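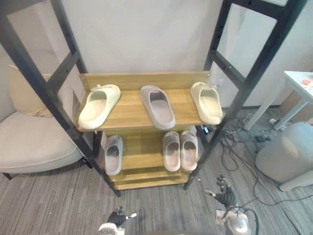

Thursday, August 12, 2021

Rooftop array, Pevville shop. Fourth day on the string B problem.

Clear from first light, no wind to speak of. Went up at 8:30 before the roof got too hot to kneel on. String B still reading low against A and C. Same tilt, same panels, same age, so it ought to track A within a percent or two and it was off by nearly nine when I checked at ten.

Swapped the B and C inputs at the Gindard inverter to see if the fault would follow the string or stay with the channel. It followed the string. So the inverter is fine and I can stop blaming it. Swapped them back and relabeled both pairs, as the old tape had gone brittle and one label came off in my hand.

Open circuit voltage on B, panel by panel:
1 to 4 - normal
5 - normal, but the back sheet has a bubble near the junction box, size of a dime. Marked with paint pen.
6 - low by a third
7 to 10 - normal

A third low on one panel is a bypass diode, almost certainly shorted. Opened the box on 6. Potting is clear on these Huaranga panels so you can see the diodes without digging, and the middle one is browned. No scorching on the lid. Put the lid back with the old gasket for now.

That accounts for part of the loss but I don't think for all of it. One third of one panel in ten is a bit over three percent. The rest could be dirt. The B row is the one closest to the exhaust vent and there is a greasy film along the bottom edge that rain doesn't shift. Washed 6 through 10 with plain water and a soft brush, left 1 through 5 dirty on purpose. Should have washed them all in January when the lift was here.

Readings at solar noon, tilted meter on the rail: 1,079 watts per square meter. High for this roof, but there was bright thin cloud to the south and I think we were getting some extra off the edge of it. Took it again ten minutes later and it had settled down. Use the later set for the comparison. Both are in the log.

Test bench, afternoon. The Alitz charge controller finally held its setting through a full cycle after the firmware reload. Load bank at 300 watts for an hour, then 400 for an hour, no trips. The heat sink was hot but I could keep a hand on it. Fan comes on late. Leave the side cover off until we know more about that.

Battery shed: topped up the two flooded cells at the end of the bank. We are down to half a jug of distilled water.

To do:
- order diodes, get spares, same rating as the ones in 6
- new gasket for box 6
- read 1 to 5 against 6 to 10 tomorrow at noon, then wash the rest
- recheck bubble on 5 at the end of the month
- 100 feet of black PV wire for the C row reroute. The spool on the wall is shorter than the tag says.
- the clamp meter is reading high again, use the other one

Whoever goes up next, the second anchor by the hatch is stiff. Oil it before you clip in.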